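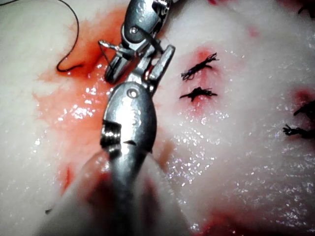

The December open day at the Oltthorpe teaching hospital started at 2 in the afternoon, and the line at the main entrance was already out to the bus stop. Visitors got a paper badge and a map. I went with my brother-in-law, who is thinking about the nursing program.

Our first stop was the sterile supply department in the basement. Danilo Bañez runs the day shift there and led our group of 14. Trays come down from the operating rooms by elevator, get rinsed and sorted by hand, and go through a Kostex washer before packing. He said the department handled 186 trays the day before. Each one is checked against a printed list, wrapped, and labeled.

The nursing school has the third floor of the Yu wing. The practice ward has beds, call buttons, and a medication cart. Two second-year students showed us how to turn a patient and change the sheets at the same time. My brother-in-law asked about night classes. There are some, but only in the first year.

The cafeteria was open to visitors. Soup and a roll cost less than the parking. The last tour leaves 20 minutes before closing, and the basement group fills up first, so sign up for that one at the door.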